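How to Label and Store Charging Cables in a Shared Workroom

A shared workroom collects chargers faster than it loses them. Most faults reported as a dead device come from a mismatched adapter or a cable with a broken conductor near the plug. The procedure below sorts, tests, labels and stores a mixed stock of low-voltage charging cables. It does not cover extension cords or any fixed wiring.

What you need

A label printer with flexible cable tape
An inline USB power meter
A known good adapter and a known good device
Reusable hook-and-loop ties
A shallow drawer or bin with dividers
A notebook or spreadsheet for the register

Step 1. Collect everything in one place

Bring all loose cables and adapters to a single clear surface. Separate each cable from its adapter if the two come apart. Leave captive cables attached and treat them as one item. Unplug adapters from the wall before handling them, and let any that feel warm cool down first.

Untangle by working from a free end. Do not pull on the middle of a knot, as this tightens the bend and loads the conductors at the strain relief.

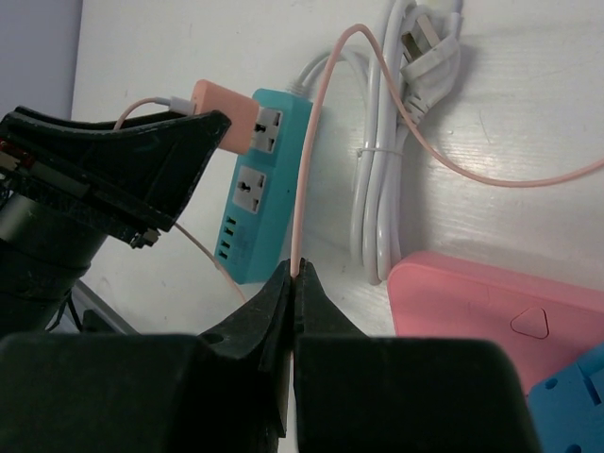 Step 2. Inspect by eye and hand

Run each cable between finger and thumb from one plug to the other. Reject it for any of the following:

Split or sticky jacket
Exposed shield or conductor
A flat spot that stays flat when the cable is bent
A plug shell that moves independently of the cable
Discoloration on the contacts

A rejected cable goes directly into the electronics recycling box. Cut one end off so that it does not return to the drawer. Tape is not a repair.

Step 3. Test under load

Connect the known good adapter, then the meter, then the cable, then the device. Wait one minute and write down the voltage and current. Move the cable gently near each plug while watching the meter. A reading that drops out and returns indicates a broken conductor.

Test the adapters the same way with a known good cable. The reading varies with the charge state of the device, so keep the device at less than half charge for the whole session. In our workroom, any cable that delivers under 700 mA to the test tablet fails. Cables between 700 mA and the tablet's normal draw are kept for small items such as headlamps and barcode readers.

Length matters here. A thin cable loses more voltage the longer it is, and two cables of the same type can give different readings for that reason alone. Compare like with like - a 300 cm cable should not be judged against a short one. 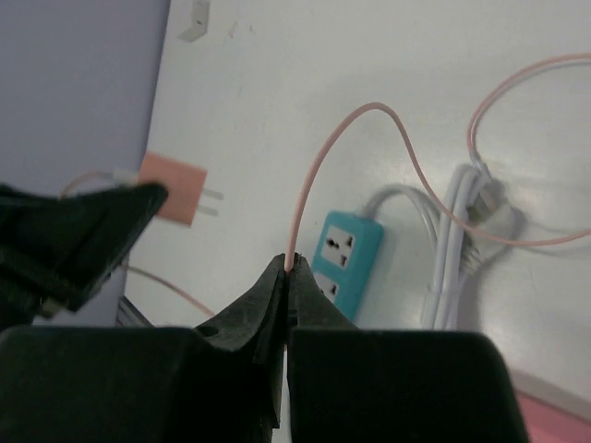 Record the length with the result. Measure from plug face to plug face with the cable laid straight but not stretched.

Step 4. Label both ends

Print two identical labels per cable. Each carries the register number, the length and the connector types. Place each label a thumb's width behind the strain relief, where it will not be flexed. Labels on adapters go on the largest flat face, clear of the rating text, which must stay readable.

Numbers are never reused. Our register currently ends at 582, although far fewer items are in service. Gaps show what has been scrapped.

Step 5. Coil and store

Coil in loose loops, following the natural set of the cable. Do not wrap it around the adapter. Close the coil with one tie, tight enough to hold and loose enough to slide.

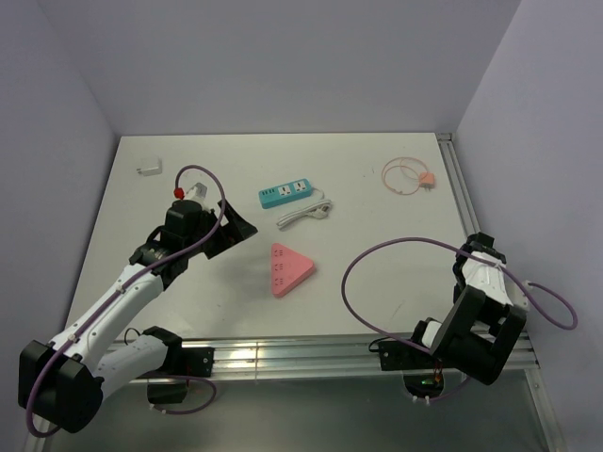 Charging cable in loose loops, with a separate power adapter.

Store cables by connector type first and by length second. Keep adapters in their own compartment with the rating face up. Adapters with fixed cables go in the deepest section.

Step 6. Maintain the register

Repeat Step 2 every May and Step 3 whenever a fault is reported. Enter the date, the reading and the initials of the tester. Register template and label layout by Veerle Hendriks. Corrections to the test limits go to Rodel Aquino.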